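Towel folding, part two: corners

Tue 23 February

The first part dealt with washing and drying, so I will assume a clean, dry towel and start at the table. The method is the one I settled on last June, with two changes suggested by Orsolya Nyitrai, who folds for a living and has little patience for my diagrams.

Surface first. A bare worktop lets terry slide, and every fold drags the layer under it. Felt has enough grip to hold the bottom layer still while the top one moves. Dark felt also makes the edge of a pale towel easier to judge, and it shows lint, so brush it down between loads.

Begin by finding a corner. In a heap this is slower than it sounds. Run a finger along any hem until it turns, then lift straight up and let the weight of the cloth do the opening. 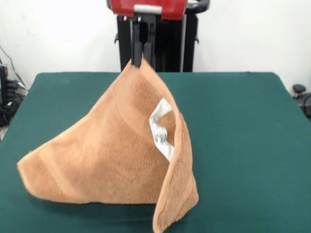
Once the lower part has spread, walk the free edge away from you and lay the towel down in one movement. Dropping it traps air and puts a ridge across the middle. If there is a woven band near the hem, line that up with the table edge in preference to the hem itself. Hems shrink unevenly. My Prollura bath sheets are now 3 cm shorter along one side than the other, and squaring to the hem gives a crooked stack.

First fold: short end to short end, hem on hem. Second fold: the same again. Press from the centre outwards with a flat hand.
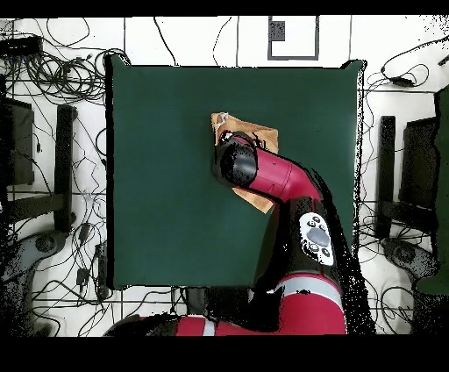

Small cloths need a different order of work. They have less weight to hold them flat, and any error is large compared with the finished size. A crumple in one corner, like the one at the upper left of the tan cloth, should be pulled out before the next fold. So should a triangular flap left sticking out at the opposite side. Both will still be there four layers later, only thicker.

Eun-ji Tak wrote to ask whether it matters which corner goes first. For a rectangle on a flat table I think it does. I take the near left, being right-handed, and bring it across.

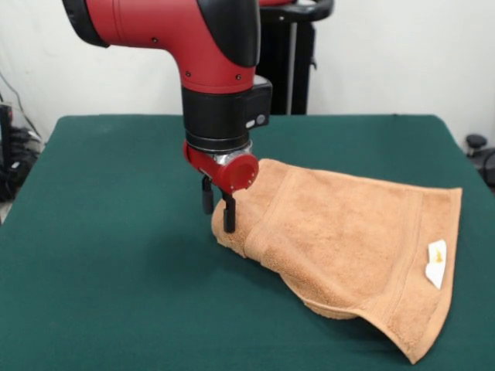
Keep the pinch shallow, 2 cm at most. A deep pinch gathers the pile and the corner doubles over on itself, so you end up folding a roll. Heavy loops are worse for this than light ones. The Orkau hand towels behave well, the Simiyu ones need the corner flattened twice.

Timing, for those who asked: 10 towels take me a little under a quarter of an hour, including brushing the felt. Orsolya is much faster and does not brush.

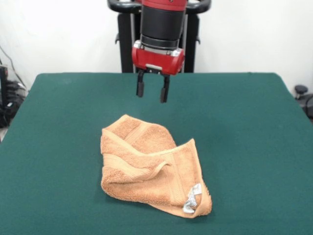

Orange terry on dark green felt, loosely folded and bunched.

Next part: fitted sheets, and whether the Predum shelf dividers are worth the money.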